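Rolton Waffle-Weave Glass Cloths, Pack of 2

Item 216
In stock, ships from our Risness shop

I've been selling cleaning supplies long enough to get picky about cloths, and I'll admit I wasn't in a hurry to add another one. We already carried the Unent flat weave and people liked it fine! But a customer kept asking for Rolton, so I ordered a small box, took a couple home and did every window in the house in one weekend (my arms were sore until Tuesday). I put the order in for the rest that same week.

What I like is the texture. The little squares pick up the wet stuff on the first pass, and the edges are stitched flat so you don't get that thin line of water you have to go back and chase. They're a bit stiff out of the pack, so give them one wash before you start, no fabric softener, ever. Softener coats the fibers and you'll be smearing it on your shower door for weeks.

How I use mine: one damp, one dry. Wring the damp one out hard, harder than you think, and go over the glass with plain water. If there's hairspray or toothpaste on it I add a tiny splash of white vinegar to the bucket. Then straight in with the dry cloth before it has a chance to spot. Fold it in quarters and keep turning to a fresh side.

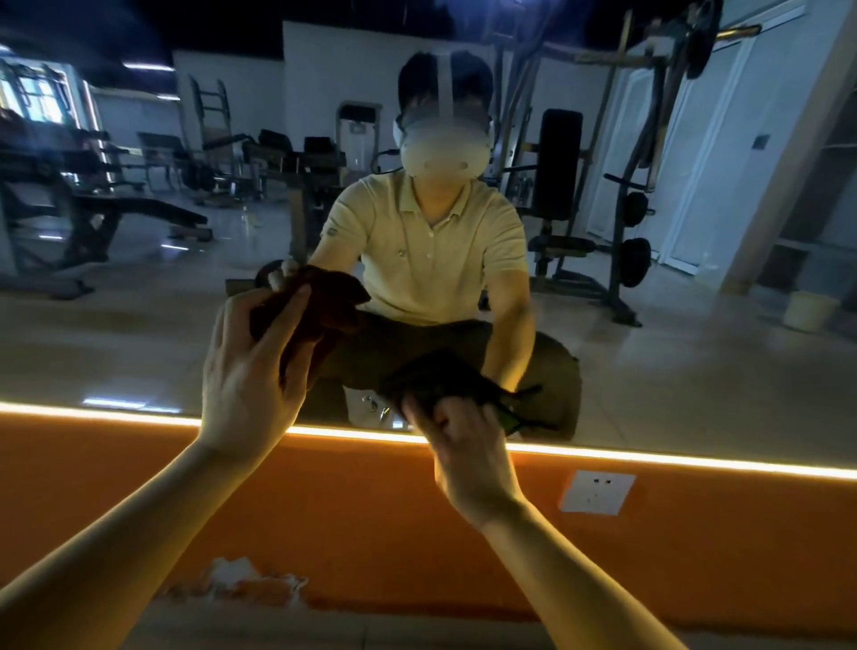 Two cloths on a big mirror, working down near the bottom edge.

Sizes and care
Material: polyester and polyamide blend
Wash: warm, with other cloths, no bleach
Dry: low heat or on the line

A few things people ask me. Yes, they're fine on stainless steel and on TV screens (use it dry on the TV, please). No, I wouldn't use them on a greasy stove hood, get the Maglaya scrub cloth for that and save these for glass. And they do shed a little in the first wash, so keep them away from your black T-shirts.

If you clean for a living, we do a carton of 100 as well. Send me a note through the contact page and I'll work out shipping for you. The next carton delivery is due in October.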